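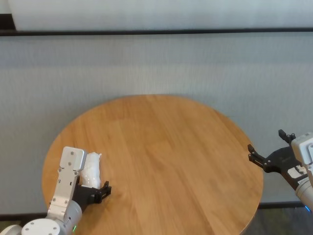
Left gripper holding a crumpled white object on the round table, right gripper open.

Questions about recording with us

What is Munshi?
Munshi is our project for collecting examples of two-arm table work. A person moves the robot's arms, we record everything, and later the learning system is trained on these recordings. The work is done in our room in Sirnmont.

Do I need experience with robots?
No. Most of our operators had none. Before your first real recording you will do 2 hours of practice with Laiba Mohmand. Practice episodes are stored in a separate folder and are never used for training.

What is one episode?
One try at one task, from the start signal until both arms are back in the rest position. The limit is 55 seconds. If you reach the limit, the recording stops by itself and the episode is marked as "long". Please do not hurry to avoid this mark.

How many episodes do you want for each task?
The goal is 600 accepted episodes per task, shared between all operators.

Why are soft things so important in the task list?
With a hard box, the shape is the same every time. A soft thing changes its shape with every grasp, and the system must see many of these shapes. So do not smooth or fold the object before you start. Put it down as it falls.

I dropped the object. Should I delete the episode?
Please don't delete it. If the object is still on the table, pick it up again and continue. If it went to the floor, end the episode and choose "dropped" in Hokon, our labeling program. Fahad Warraich reviews these episodes separately.

May I use only one arm?
Yes, if the task card allows it. The other arm should stay open and still at the side of the table. It is also recorded, so please do not make small movements with it while you think.

Can I see my episodes later?
Yes, they stay in Hokon under your operator number for 7 days. After this, ask Esperanza Delacroix.

Who can change a task card?
Only Nighat Khokhar. If a card is not clear to you, write a comment on it and take another task for the moment.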